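Why I Stopped Reading the Wall Text First

September 13, 2018

I went to the opening of the new show at the Karam gallery last week, and I did what I always do. I walked in, ignored the art, and went straight for the panel by the door. There were 32 people doing the same thing with plastic cups in their hands (I know because the guest book was numbered, and I signed on line 32). By the time I got to the first painting I'd already been told it was about loss. So naturally I saw loss. It was a painting of a swimming pool! 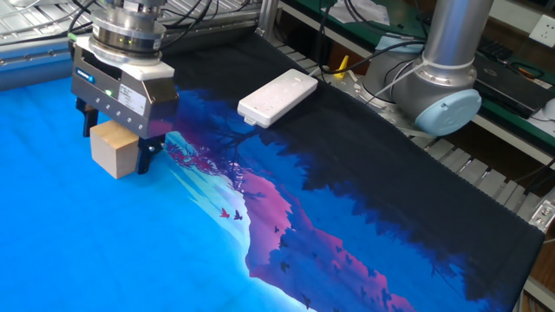
Flustton Arts Club, Exhibitions and Talks

I've belonged to this club for years and I've written plenty of wall text myself, so I'm complaining about my own handiwork too. My worst effort ran to 219 words for a drawing you could cover with a paperback. Fionnuala Ó Súilleabháin, whose drawing it was, read it twice and asked me who it was for. I said visitors. She said she'd watched the visitors all afternoon, and they read to the end, glanced up for a second and moved along to the next label.

My feeling is that labels should give us the name, the year, what it's made of, and then hush. Put the long version in a binder on a bench. People who want it will find it, and I'll be one of them, but I'd like to have my own wrong idea first. I love my wrong ideas. I spent most of a show at the Starden thinking a set of gray prints were maps of rivers, and when I found out they were cracks in a parking lot I liked them even more.
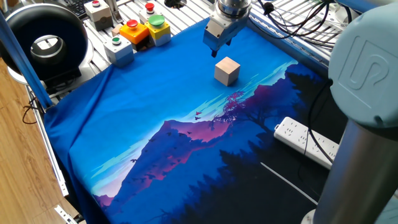
Yanling Xue disagrees with me, and she's on the hanging team for our fall show, so we've been going back and forth by email all September. Her point is that bare walls scare off anybody who didn't grow up going to galleries, and that a few friendly sentences can be the difference between staying and leaving. I take that seriously. But friendly sentences can point at things without telling you what to feel. Take that printed cloth with the mountains and the bright blue sky, and the little wooden cube sitting on it. I'd happily read a line on how the cloth was printed. I don't want one telling me the cube is loneliness. Let me stand there and decide it's a house, or a lump of cheese.

We've settled on a trial. One room gets full labels, written by Yanling, and the other gets name, year and materials, with a binder on the bench by the window. I've asked for the Durnico watercolors to go in the second room. She wants them in hers, and that argument is still open.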